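4.3 课程项目中的抓取任务:成功率说明了什么

前两小节的数据来自实验室内部人员,操作者熟悉设备,也清楚评分口径。本小节转向本科生。Pleven课程项目让没有机器人背景的学生在一个学期内完成遥操作、示教、训练和测试,总计60课时。项目结束时各组提交的报告普遍乐观,“策略已基本掌握任务”一类的句子反复出现。我们重新查看了原始记录,结论要保守得多。

需要先说明立场。两位作者都参与过该课程的教学,其中一位负责评分,对结果好看与否都有利害关系。我们并不认为学生有意夸大,多数问题出在任务书本身,而任务书是我们写的。

4.3.1 任务与设置

学生分为两组。甲组做散件分拣,物料是推拉式电磁铁,从料盒中取出后移至指定位置。乙组做线束整理,物料是带压接端子和接插件的导线束,要求夹住线束主干,提起后转移。两个任务共用同一套机械臂和平行夹爪,腕部各装一台小相机,训练与推理都以腕部图像为主要输入。控制和记录用的是Kosine,一个由往届学生维护的开源框架,版本在学期中间更新过一次,这一点后文还会提到。

选择这两类物料有教学上的考虑。电磁铁是刚性件,外形规整,学生容易上手;线束则几乎没有稳定的形状,夹一次变一次。课程大纲希望学生通过对比体会刚体与柔性体操作的差别。然而大纲没有规定对比应当怎样进行。两组的料盒摆放、初始状态的复位方式以及每次尝试的时间上限都由组内自行决定,最后得到的两个成功率放在同一张表里,看上去可比,其实缺少可比的基础。

全部有效记录共1046条,包括遥操作示教和策略自主运行。“有效”是学生报告里的用词,指文件完整、时间戳连续、末尾带有成败标记。至于什么样的尝试会在录制途中被放弃,从而根本不进入统计,报告没有交代。我们在Kosine的缓存目录中找到过一些中断的片段,但由于框架更新时清空过旧缓存,已无法还原中断的总量。这个缺口无法弥补,后面所有比例都应在此前提下阅读。

4.3.2 电磁铁分拣:识别了什么

甲组的主张可以概括为一句话:策略学会了区分零件的朝向,并据此选择夹取位置。支持这一主张的证据是自主运行时的成功率,以及几段选出的录像。

我们对此有三点疑问。

其一,料盒内壁是光滑的橙黄色塑料,反光明显。腕部相机靠近时,画面的大部分是内壁,零件只占下方一小块。如果策略利用高光位置来推断夹爪相对料盒的高度,它同样可以表现得很好,而与零件朝向毫无关系。要排除这种可能,只需移动一次光源再测。甲组没有做。

其二,零件上带有可供“作弊”的线索。有的电磁铁正面贴着蓝白标签,印有型号,有的是裸露的金属框,上面手写了编号(见图7)。编号是学生为了登记方便写上去的,登记表里同一编号的零件常常在同一批次录制中出现。训练集与测试集又是按时间随机切分,没有按零件切分,于是同一个零件往往两边都有。策略若记住了某个零件的外观和它常处的位置,成功率照样会上升。

其三,“成功”的判定过宽。任务书写的是“零件离开料盒并到达目标区”。零件由引线带起来、斜挂在指尖上到达目标区,也符合这个定义。学生很快发现了这一点,有一组员在周记中坦率地写道,夹住引线比夹住机身“更稳”。从得分的角度看他没有错。从任务的本意看,这等于把一个刚体抓取任务悄悄改成了拉线任务。

图7 甲组分拣任务的腕部视角。夹爪张开,一只推拉式电磁铁立于两指之间,标签型号为JF-0530B;右侧一只的金属框上手写有编号“9”。
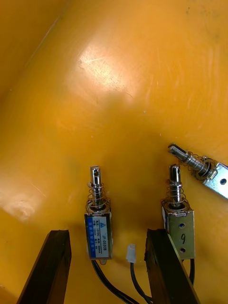

Genji Amano在审读本节初稿时提出了不同意见:按零件切分数据固然更严格,但课程的零件数量有限,切完以后训练集就太薄了,学生得到的很可能是一个什么都不会的策略,学期也就白费了。他还认为,工厂里的零件本来就是同一批反复出现,记住外观并不算错,关键看部署时面对的是不是同一批东西。

这个意见有道理,我们接受它的前半部分。数据不够时,严格切分会使结果难看,也会打击学生。可是难看的结果至少能读懂。后半部分我们不能同意。如果应用场景允许记忆,报告就应当写“策略在见过的零件上有效”,而甲组写的是“策略能够泛化到不同朝向的零件”。两句话要求的证据相差很远。

为了估计差别有多大,我们请甲组在学期末补做了一次小测试,换用从Takagi新购的一批电磁铁,不写编号,其余条件不变。补测的规模太小,不足以给出可靠的比例,因此本文不列数字,只报告定性的观察。策略仍会下探到料盒底部附近,动作流畅,闭合时机却明显变得随意,夹空后也没有重试的迹象。遥操作的学生面对同一批新零件时并无困难。仅凭这次补测不能断定策略此前靠的是记忆,但它与“学会了区分朝向”的说法也不相符。

还有一个次要问题值得记录。引线末端带有小的白色接插头,在料盒中常常落在零件之间。遥操作者会有意避开它,或者先把它拨到一旁,这类动作在示教数据中占的比例不低,时长也不短。训练时甲组为了“提高效率”,用脚本裁掉了夹爪速度低于阈值的片段,许多犹豫和避让因此被一并删去。策略后来不会避让接插头,学生归因于相机分辨率不足。我们更倾向于怀疑裁剪脚本,不过没有做对照实验,这里也只能算怀疑。

4.3.3 线束整理:提起之后

乙组的任务更难,报告的语气反而更有把握。原因在于任务书对线束任务的成功定义比分拣任务还要宽:夹住主干、提离料盒、保持若干秒。至于提起来的是一束还是几束,末端的端子悬在哪里,是否搭到了别的物体上,均不计入。

线束之间的缠绕是这个任务的核心困难。料盒里同时放着数束导线,红、黑单线与黄绿双绞线混在一起,颜色在各束之间是重复的。从腕部视角判断某一根黄绿线属于哪一束,人工标注者也常有分歧。我们请两名标注者独立判断“夹爪所夹是否为单一线束”,他们在不少画面上意见不一,讨论之后仍有一部分无法裁定。既然人看静态画面都难以判定,仅凭末帧画面给策略打分就很成问题,而乙组的自动评分脚本恰恰只看末帧。

图8可以作为讨论的起点。按乙组的定义,夹爪合拢,导线在指间被夹住,画面会被脚本归为“夹持”状态。若关心的是装配,问题才刚刚开始:粗红线和粗黑线各自弯出一段弧,红线的端子搭在旁边金属托盘的边沿上,而一根黄绿双绞线从料盒边沿的接插件垂下,汇入同一束。接下来横向移动时,接插件会不会被一起带走,端子会不会刮到托盘,单看这一瞬间无从知道。报告里的“夹持成功率”对此也只字未提。

图8 乙组线束任务的腕部视角。两指合拢夹住线束,浅灰色套管位于指尖上方,料盒内另有较细的红、黑及黄绿双绞线束。

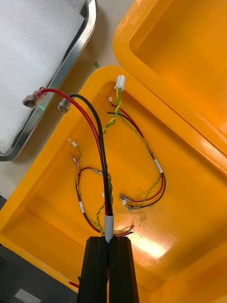 课程论坛上有一条匿名留言问得很直接:既然连“夹的是哪一束”都说不清,为什么不干脆把线束一束一束分开放?先把单束做好,再谈缠绕,这样学生至少知道自己错在哪里。

我们在修订任务书时认真考虑过这个建议。分开放置确实能让失败的原因更清楚,对初学者友好。顾虑在于,单束任务容易到几乎没有区分度,固定轨迹加一个合拢动作大概就能通过,届时学习方法和开环脚本的得分不会有多大差别。说到这里,应当承认本次课程一个明显的疏漏:两个组都没有设开环基线。没有基线,策略的成功率究竟有多少来自“学习”,又有多少来自料盒总放在同一个地方,就无法分清。

我们事后用示教轨迹的平均值做了一个简陋的开环脚本,在乙组的设置上试运行。它不看图像,到固定位置下探、合拢、抬起。按照乙组的评分定义,它也会得分,而且不是偶尔得分。由于试运行时料盒中的线束已被其他课程的学生动过,初始状态与学期中不同,我们不把这一结果同乙组的数字并列。不过,一个不看图像的脚本能够得分,这件事本身已足以说明评分定义需要重写。

线束任务还暴露出示教质量的问题。不同学生提线的习惯差别很大,有人偏好夹套管附近,理由是那里较硬,不易滑脱;有人偏好夹靠近端子的一段,觉得便于控制末端方向。两种做法混在同一个训练集里,没有任何标记。策略在测试中有时停在两者之间的某个位置反复微调,学生称之为“思考”。我们建议今后的报告不要使用这类词语。更朴素的解释是示教分布有两个峰,而所用的回归目标把它们平均掉了。Kosine后来的版本提供了能够处理多峰动作的训练选项,乙组升级了框架,却沿用了旧的配置文件,新选项并未启用。报告中“升级后性能提升”一句因此找不到依据,更可能的来源是同一时期示教数据的增加,或者操作者自身变得熟练,后者又会影响复位时线束摆放的整齐程度。

复位这件事在整份报告里只占了一行。刚体零件倒回料盒,状态多少还有随机性;线束由人手放回,放成什么样完全取决于放的人。有经验的学生会不自觉地把主干朝上,把散开的线端压在下面,方便下一次夹取。录像中能够看到几次这样的整理动作。没有人要求他们这样做,他们多半也没有意识到这会影响结果。若要减少这种影响,复位应由不参与评测的人完成,或者在放回后由第三者随意拨动。

4.3.4 与公开基准的比较

两组报告都引用了Wusach料盒基准上的公开结果,并声称自己的成绩“接近或超过”其基线。这种比较不成立。Wusach的物料、料盒尺寸和相机位置均与本课程不同,其评分要求物体在目标位置以指定姿态放稳,而本课程只要求到达或提起。把较宽的标准下得到的数字与较严的标准下得到的数字相比,得出“超过”,只能说明标准较宽。

我们曾尝试用Wusach的评分规则重评甲组录像。困难在于多数录像在夹爪松开前就停止了,最终姿态没有被拍到。能够重评的那一部分里,零件倒伏、引线压在机身下面的情形并不少见。由于可重评的录像并非随机留下的,我们没有据此计算新的成功率。

有同行认为,对本科课程提出这样的要求过于苛刻,学生能把系统跑起来已属不易。就教学而言,我们大体赞同。学生确实学会了标定、遥操作、数据管理以及排查一大堆连接故障,这些能力在考核中也得到了应有的分数。我们质疑的是报告中关于策略能力的陈述。近来课程项目的数据越来越多地被并入公开数据集,连同学生自己打的成败标记一起流传,后来的使用者很少会去核对标记的含义。课程报告里一个宽松的“成功”,经过两次转引,就可能变成某种方法有效的证据。

4.3.5 对任务书的修改

下一轮课程定于八月开始。在现有条件下,我们对任务书做了如下调整。数据按零件和线束个体切分,训练用过的个体不得进入测试;若个体不足,报告须写明结论仅限于已见物料。零件上不再手写编号,登记改用存放格的位置。分拣任务的成功要求夹持在机身上,夹引线另计一类。线束任务须报告是否只提起单束,无法判定的记为“不明”,不得并入成功。每组必须运行一个不使用图像的开环脚本,并在同一天、同样的初始条件下与策略交替测试。中断的录制一律保留,附上中断原因。

这些调整会使下一轮的数字下降,降幅多大目前无从估计。光源移动测试原本也在清单里,后因教室灯具不能单独控制而暂缓,可行的替代是换用颜色不同、表面不反光的料盒,样品尚在寻找。裁剪脚本的对照实验将由甲组的后续项目承担。在这些测试完成之前,我们认为本课程的记录可以用来研究初学者如何示教,不宜用来支持任何关于策略泛化能力的主张。第5节的汇总表因此不包含本小节的成功率。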